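Buy the Boring Parts First

Every August I sit through the same meeting. The budget for the next year is due, the sheet is up on the wall, and a line near the bottom says "robotics" with a number beside it that was picked because it fits under the limit for board approval. Then the sales decks come out.

I run purchasing for a mid-sized property maintenance outfit called Gulilel. We clean, repair and do pest work in rented apartments. This year the line on the sheet was for a two-armed machine from Skider, with software from a smaller company called Roltow, and the pitch was that it would take over the dull indoor chores that we have a hard time hiring for. Emptying drawers, picking up after a treatment, resetting traps. I voted no. I was outvoted on the trial and I won the argument on the purchase, for now, and I want to set down why before the next deck arrives and everyone forgets.

My first complaint is with the word "task." A quote from a robot vendor is priced as if a task were a thing you could hold in your hand. The demo task is always clean. It has a start, an end and a percentage attached. Our work orders don't look like that. A work order says "kitchen, see notes," and the notes say the tenant has a dog and the back door sticks.
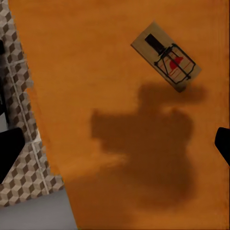
Pest work is where I started asking harder questions, as I came up through that side of the business and have had my fingers snapped more than once. A spring trap costs next to nothing and takes a trained person a few seconds to place. What does it cost to have a machine do it? Roltow's answer came in the form of simulated runs, with a mouse trap lying on an orange tabletop and two black gripper fingers spread wide, and the trap well off to one side of the space between them. Fine as a thing to practice on. But look at that trap as a buyer would. It's a flat little board with thin wire on top, and the fingers are thick black pads. I asked how hard the pads would press, what happens when a real bar comes down on one, and what a replacement pair costs. I got a good answer on the first question and a promise to follow up on the other two. The follow-up never came. The pads weren't on the price list at all.

That is my whole case in small. The arms are on the quote. The things that touch the work are missing from it, and those are the things that wear out.

We have bought this way before. Years back we paid for a floor scrubber called the Bashir, which was a decent machine. The quote covered the scrubber and a charger. It didn't cover a ramp for the van, or the second set of brushes, or the two days of a supervisor's time to learn it, or the squeegee blades that went every few weeks if you ran it on rough tile. By the end of the first year the extras had passed what we'd put aside for all our small equipment. We sold the Bashir to a school and went back to mops in the stairwells. I don't think the machine was to blame. We'd budgeted for a purchase and what we had was a subscription with nobody's name on the invoice.

So when somebody tells me a robot will pay for itself in 12 months, I ask them to show me the 12 months. Which months have it sitting in the shop? Who drives it to the site? If it goes up in an elevator, how many people go with it? A machine that needs two people to unload and one to watch hasn't saved me a hire. I've asked this in every meeting and I usually get told that the watching goes away with time. Perhaps it does. Then quote me a price for the year when it has gone away, and I'll gladly pay it that year.

The simulation material deserves its own paragraph, since it took up most of the last deck. I have nothing against simulation. If a company can make its mistakes on a computer and spare my drywall, good for them. What bothers me is how it slides from the engineering pages into the budget pages. A run in a rendered room costs very little, so you can have as many as you like, and soon there's a chart, and soon the chart is sitting beside a dollar figure for our apartments. Nobody at Gulilel has ever been paid for cleaning a rendered room.

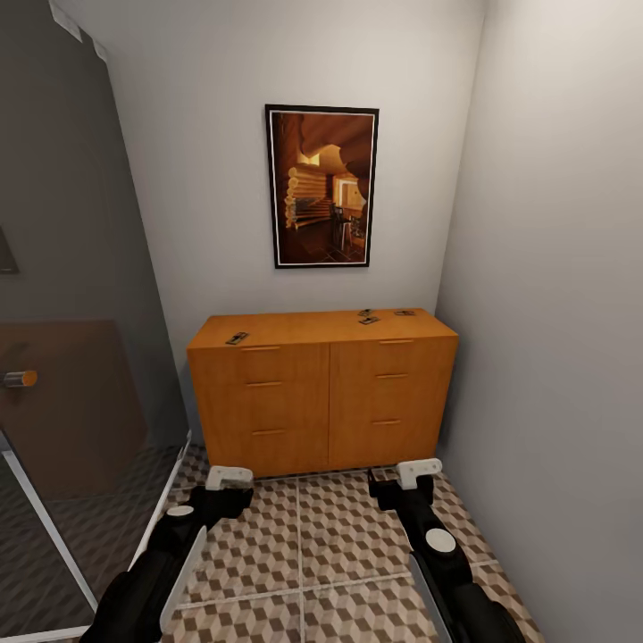
Simulated room from the Roltow material: a six-drawer cabinet with four small trap-like devices on top, and both grippers open in front of it.

I spent longer on that room than on any other page. It's a fair try at a cramped space, I'll give them that. The cabinet's right end nearly touches the corner, and there's a big reflective panel on the left, and mirrors are the kind of thing a cheap demo would leave out. The floor pattern would make me dizzy if I had to mop it. Still, the floor has nothing lying on it between the arms and the cabinet. Ours have shoes, phone chargers and a bowl of cat food. I'd like to see the price for a room with those in it, on the same page and in the same size of type.

People on my own side of the table say I'm asking a young industry to be perfect. I'm asking it to send a full quote. When we buy a van, we know what tires cost. When we buy a boiler, we know who comes out at night and what he charges. A robot should be no different, and if the seller doesn't yet know what the yearly upkeep is, then it isn't ready to be bought. It may be ready to be rented, or tried out at the seller's expense.

I've also heard that we'll miss out if we wait. We waited on tablets, and the ones we got were cheaper and came with cases. We waited on electric vans and the first lot of chargers our competitors put in had to be dug up. Waiting has a cost too, and I'd put it on the sheet if someone would give me a number for it. So far I've only been given a feeling.

For what it's worth, this is the plan I got through in the end. We pay for a short trial and no more. The seller covers transport and wear parts and gives us a written list of every part replaced, with prices. Our own crew logs the time they spend helping the machine, down to plugging it in. The trial runs in around five occupied apartments, picked by our dispatcher off the normal schedule, with the tenants' consent and no tidying up beforehand. If the helping time comes out higher than the time we'd have spent doing the job by hand, the line comes off next year's sheet and the money goes to a second pest van, a thing we've needed for ages and which has never once had its own slide deck.

Skider has agreed to most of it. They're still arguing about the wear parts.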